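Servicio de Orientación Doméstica de Juseo
Hojas prácticas para el hogar: ordenar las piezas de construcción con una bandeja de cubiertos

Las bandejas para cubiertos que se retiran de un cajón pueden tener un segundo uso en la habitación infantil. Sus compartimentos alargados admiten los bloques de tamaño grande y permiten separarlos por color o por forma. La presente hoja recoge las pautas que este Servicio facilita a las familias y a las ludotecas de la zona.

Antes de empezar conviene despejar una mesa de superficie lisa y clara, sobre la cual las piezas se distinguen sin esfuerzo. La bandeja se vacía por completo y se coloca a un lado, de modo que quede espacio libre para extender los bloques.
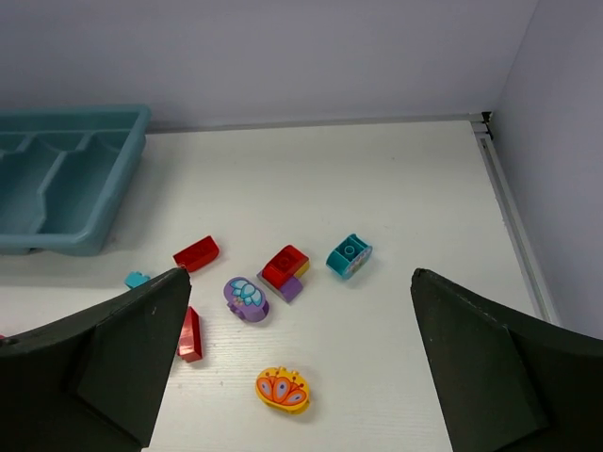 Bandeja vacía y bloques de construcción extendidos sobre la mesa.

Se recomienda extender todas las piezas en una sola capa y retirar las que presenten grietas o bordes cortantes. A continuación se asigna un compartimento a cada color. Cuando haya más colores que compartimentos, los menos numerosos pueden compartir espacio. La ranura más estrecha se reserva para las piezas menudas.

Las medidas deben comprobarse con antelación. Una bandeja con compartimentos de 7 centímetros de ancho resulta adecuada para la mayoría de los bloques infantiles de gran formato; los modelos más estrechos obligan a colocarlos de canto. Si la bandeja va a guardarse en un cajón, ha de medirse también la altura interior con los bloques ya dentro.
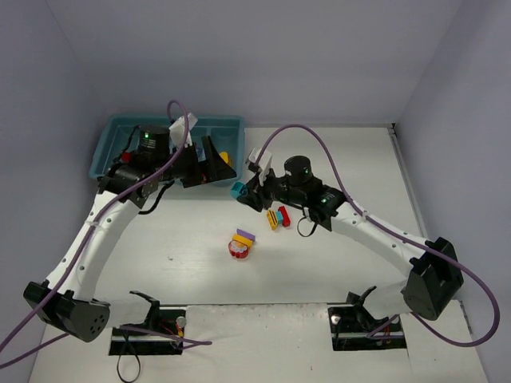

¿Es preferible clasificar por color o por tamaño?
Para los niños más pequeños se aconseja el color, que reconocen con mayor facilidad. La clasificación por tamaño conviene a colecciones amplias, en las que un mismo color ocuparía varios compartimentos.

La sesión de recogida no debería superar los 20 minutos. Si la colección es extensa, se repartirá en varias tardes. El inventario de la ludoteca de Susby, con 456 piezas, se ordenó por este procedimiento en el mes de febrero; 183 de ellas se apartaron por pertenecer a otros juegos.

En cuanto a la limpieza, bastan agua tibia y jabón neutro. La bandeja se seca con un paño, prestando atención a las esquinas redondeadas, donde suele acumularse polvo. La mesa se repasa al final, una vez guardados todos los bloques.

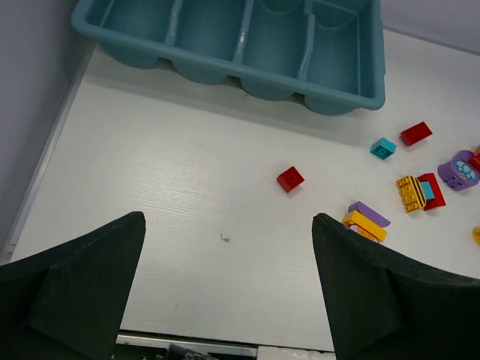

¿Puede volver a emplearse la bandeja para los cubiertos?
Este Servicio lo desaconseja. Una vez destinada a los juguetes, la bandeja debe conservar ese uso y guardarse fuera de la cocina, preferiblemente con una etiqueta en el borde.

Hojas relacionadas: Conservación de puzles y juegos de mesa. Organización de cajones poco profundos. Limpieza de juguetes de plástico.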